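Papering a small room – the quick version

Small floral prints are forgiving. Big ones aren't. Start small if its your first time.

Before you buy: measure every wall, height and width, add 10 percent. All rolls from the same batch. Check the number on the label, every roll. I skipped that once, never again.

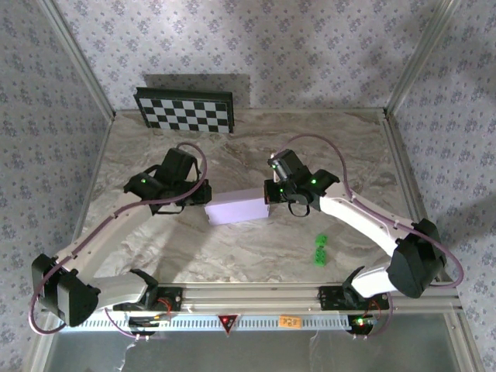

Prep. Fill holes, sand, wipe down, let it dry overnight. Old glossy paint needs a scuff or the paste won't grab. Switch plates off, power off at the panel.

Plumb line next. Don't trust the corner – no corner is straight. Measure out one roll width less half an inch, mark it, drop a level line top to bottom. First strip goes on that line.
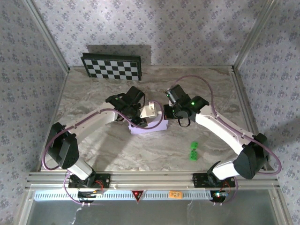
Paste, fold pasted side in, wait five minutes. Hang from the top, leave two inches over, brush from the middle out. Slide the next strip up till the pattern meets. Butt the seams, dont overlap. Light roll on the seam, then a damp sponge.

Inside corners: cut the strip so it wraps a half inch, hang the rest from a fresh plumb line. Slight mismatch there, fine.

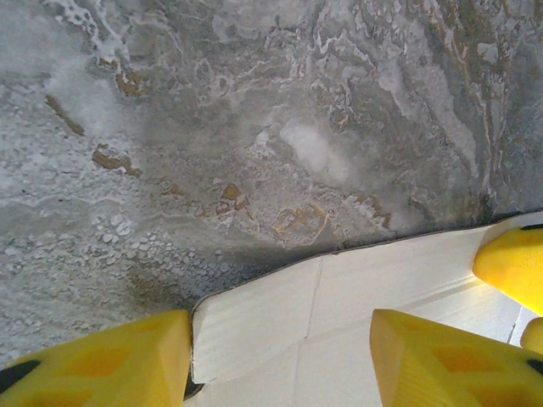

TAMPERE, November

Update from Raili Seppälä, who did her hallway with this page: new blade every three cuts, and keep the heat low while it dries. Agreed on both. Dull blades tear wet paper, every time.

Bubbles – leave them a day. Most go flat. The stubborn ones, slit with a blade, dab of paste, press.

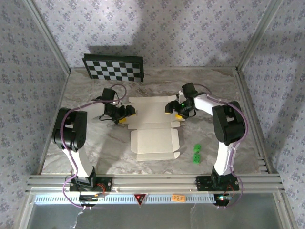
Trim top and bottom with a wide knife as a guide. Wipe the baseboard before the paste sets. Save the offcuts for patches, rolled, not folded.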